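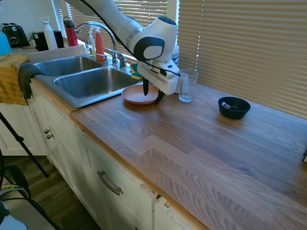
mapleandrye wrote:
I'd oil it again before you do anything drastic. Butcher block around a sink always looks worse than it is, and people panic and order stone when what they needed was a free afternoon and a rag. How long has it been since the last coat?

halfpint_kitchen (original poster) wrote:
Last July, so it's overdue, I know, I know. I should have put more in my first post but I was typing with dinner on the stove. We put the block in when we redid the kitchen in Pleveson, white cabinets underneath, double sink, the sink by the window with the blinds, and I have loved that counter every single day. My question is really about how people live with wood next to a sink. Do you let dishes air dry on it? I have a habit of putting a plate and a glass down on the right side of the sink while I decide whether to wash them now or later (it's usually later), and my sister tells me I'm ruining the wood. We have no dishwasher and I don't want a big rack out all the time.

tinroofbaker wrote:
Your sister is right, sorry! I had maple for nine years and the spot beside the sink went gray first, right where the wet plates sat. A glass is worse than a plate in my opinion, you get the ring. Get a rack. I resisted for ages because I like a clear counter too, but I found a folding Bolleo one that goes over one side of a double sink, and when company comes I fold it up and stick it behind the toaster.

mapleandrye wrote:
I'm going to disagree a little, with love. Mine is 12 years old and I set dishes on it constantly. The oil matters so much more than the dishes do. If water beads up you're fine, and if it soaks in and leaves a dark patch you've waited too long. A rack drips too, and then you have a puddle under it that you don't see until you move the thing.

tinroofbaker wrote:
An over-the-sink rack drips into the sink, that's why I said over the sink :)

mapleandrye wrote:
Fair enough, I read that too fast.

oldporchlight wrote:
Can I put in a word for towels? We keep two going, a dark one over the edge of the sink for hands and wiping up, and a nicer one for drying dishes. My mother did it that way and I never saw a reason to change. Wipe behind the faucet before bed, that's where the water hides, and pick up the sponge while you're at it. A wet sponge sitting on wood will leave you a mark that takes real sanding. Ask me how I know. I used 40 grit because it was what we had in the garage and I made a dip you can still feel with your hand. Don't do that.

halfpint_kitchen wrote:
Oh no, the dip! I've got towels on the left side and the sponge stays up on the sink ledge by the faucet, so maybe I'm doing better than I thought. The spray bottles live back there too. Is any of that stuff bad for the oil? One of mine is vinegar and water and I'm a bit free with it – I spray when I'm on the phone.

tinroofbaker wrote:
Vinegar dries it out if you use it daily. Dish soap and a damp cloth is plenty. I keep the vinegar for the faucet.

mapleandrye wrote:
Agree with that one completely.

quietspoon wrote:
We went the other way and tore ours out. Lightfoot quoted us 2000 for the piece around the sink and we paid it, and I haven't thought about oil since. I do miss how the wood looked in the morning, and dropping a glass is a much bigger event now. But if you're someone who leaves things for later (no judgment, I'm the same) I'd think about it.

halfpint_kitchen wrote:
I can't, I'd cry. I ordered a tub of the Cedo board oil for 28 and I'm going to clear everything off the counter, the plant and the water bottles and all of it, and do two coats. Does the second one go on the same day or do I wait overnight?

oldporchlight wrote:
Overnight. And prop the blinds open a bit so you get some air.

mapleandrye wrote:
I do both the same day, a few hours apart, but overnight won't hurt. Do the cut edge around the sink twice as heavy as the rest.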